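Acta – reunión de seguimiento, recogida de demostraciones (proyecto Nillari)
2026-07-01, sala pequeña. Toma notas: Ustyna Sydorenko

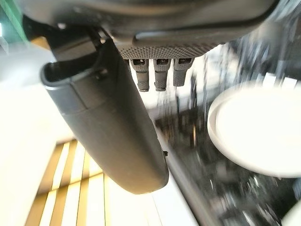 1. Estado de las grabaciones
Llevamos 172 episodios válidos de la tarea de platos. Casi 5 horas de material en bruto, sin recortar. Falta revisar la última tanda. Los de Pasichnyk piden más variedad en la posición inicial – de acuerdo, se cambia el guion del operador.

2. Cámara de muñeca
Problema de siempre: en los giros rápidos el fondo sale movido, el dedo y la carcasa se ven bien pero lo de detrás no. También zonas quemadas a la izquierda cuando hay mucha luz de ese lado. Se discute si descartar esos tramos o dejarlos.
– A favor de dejarlos: el modelo se va a encontrar con lo mismo en uso real.
– En contra: si coinciden con el momento del agarre no sirven para nada.
Se acuerda: se quedan los tramos de desplazamiento, fuera los borrosos en el agarre. Exposición fija desde mañana, probar dos valores y comparar.

3. Teleoperación
Velocidad máxima más baja en la aproximación. Ustyna propone pausa corta antes de cerrar la pinza, tres operadores lo hacen ya por su cuenta y los otros no, y eso se nota en los datos. Se escribe en la guia. Nada de repetir el agarre dentro del mismo episodio: si falla, se marca como fallo y se empieza otro.

4. Etiquetado
Brilard entrega las etiquetas con retraso. Formato nuevo todavía sin cerrar – queda abierto si "objeto tapado" es etiqueta propia o un atributo. Los fallos se guardan aparte, no se borran (la semana pasada se borraron dos carpetas, recuperadas de la copia).

5. Almacenamiento
Disco de Grarko casi lleno. Pasar lo antiguo al servidor antes del viernes. Comprobar sumas antes de borrar nada, por favor.

6. Varios
Primer entrenamiento con el conjunto completo: septiembre, si el etiquetado llega. Alguien pregunta por una segunda celda, no hay presupuesto de momento.

Pendientes
– Guion nuevo del operador: Ustyna
– Prueba de exposición: equipo de celda
– Reclamar etiquetas a Brilard: Ustyna
– Copia al servidor: por asignar

Próxima reunion dentro de dos semanas, misma hora.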